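Kitchen Drawer Project - Group 4 Report (final-ish version)

Members: Titilayo Igwe, Dinesh Howlader, Radoslava Slanina
Module: Everyday Objects, Buncombe building
Handed in: 31st March

What we wanted to know

Where do people put small kitchen tools, and can they find them again? We started with the whole drawer. Too much. Cut it down to peelers and the stuff that ends up next to peelers, because that's what everyone complained about when we asked round in Faleston.

What we did

Short survey first, paper forms, 227 handed out and 100 came back filled in properly. Then table sessions. We put a few things out on a white table, mixed up, no order, and asked people to say which belonged together and where they would store them at home. One person at a time. No time limit. We wrote down what they said, word for word if we could keep up (Dinesh could, the rest of us not really).

Objects changed between sessions. Always a peeler, always something to eat, something to eat off. Sometimes a toy or puzzle thing thrown in, to see if people would sort it out of the group straight away. Mostly they did.

The peeler

This got its own section becuase it caused the most arguing. Ours is the Y kind - grey handle, white head, blade across between the two prongs. Half the group grew up with the straight kind and wouldn't call this one a peeler at first. Radoslava's notes from that week just say "razor??" and nothing else.

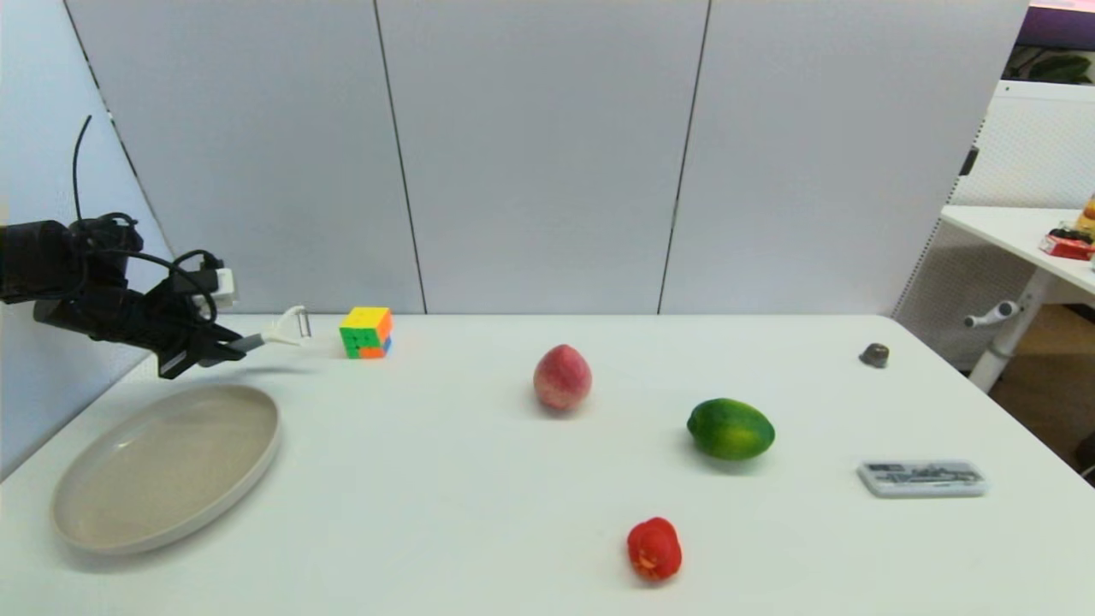 Wayne Leclerc thought we were asking the wrong question about it. A Y peeler doesn't go in a drawer at all, he said, it catches on everything and then the drawer won't shut, so it lives in a jar by the stove, head up. He told us to ask about jars. We hadn't. There is no jar question on the form, and by then the forms were already out.

So we added it to the table sessions only. Results below are split for that reason.

Results

Survey - drawer was the top answer, then "wherever it fits," then hook. Several people wrote in "dishwasher" which we coded as other.

Table sessions - peeler went with the plate more often than with the fruit. Did not expect that. Reason given was usually "those get washed together." Jar came up plenty once we asked.

Problems

Forms and sessions don't match, see above. Nobody tested left handed people seperately. Table was too wide for the smaller room so we lost a week moving.

Still to do

Type up Cludley notes. Ask Wayne if we can quote him by name in the May version. Return the peeler.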